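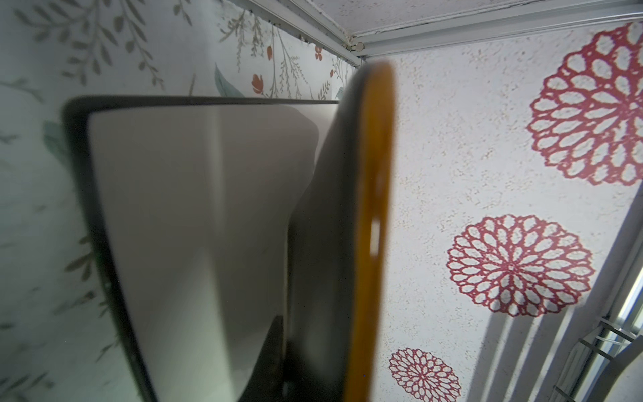 Le bras de Wálter Villca bouge enfin tout seul ! Depuis janvier, notre camarade de l'atelier Colard monte chez lui, dans son salon, un petit manipulateur baptisé Tutow, et les soirs d'essai sont devenus un vrai rendez-vous pour ceux du groupe qui habitent à côté. La caméra est fixée au poignet, tout près de la pince, ce qui fait qu'un doigt sombre bordé d'orange occupe une bonne part de l'image en permanence. Wálter s'en sert comme repère : tant que le liseré orange reste à la même place d'une prise à l'autre, il sait que le support n'a pas bougé. Pour le reste, les grandes fleurs rouges du mur sont parfaites pour régler la mise au point (bien plus agréables qu'une mire en damier, on est tous d'accord là-dessus), alors que le panneau gris à cadre noir, avec ses reflets, donne du fil à retordre au suivi de contours.

Côté mécanique, le réducteur de l'épaule a été refait deux fois. La première version prenait du jeu au bout de 30 cycles, la nouvelle en a passé 200 sans broncher, et quel silence ! Le code de commande s'appelle Juška, il tourne sur un vieux portable et il est encore plein de commentaires en trois langues, mais il se lit bien. Si quelqu'un a envie de mettre le nez dans la cinématique inverse, c'est le moment, il reste un vilain à-coup quand le coude passe à la verticale.

Prochaine étape : des patins souples pour les doigts. On a coulé les premiers moules à l'atelier la semaine dernière, avec 23 g de silicone par pièce, et le démoulage a été un peu sportif. Wálter cherche aussi un câble plat assez long pour longer l'avant-bras sans pincer au coude. Si vous en avez un au fond d'un tiroir, déposez-le dans le bac Starildale, à gauche de la perceuse à colonne.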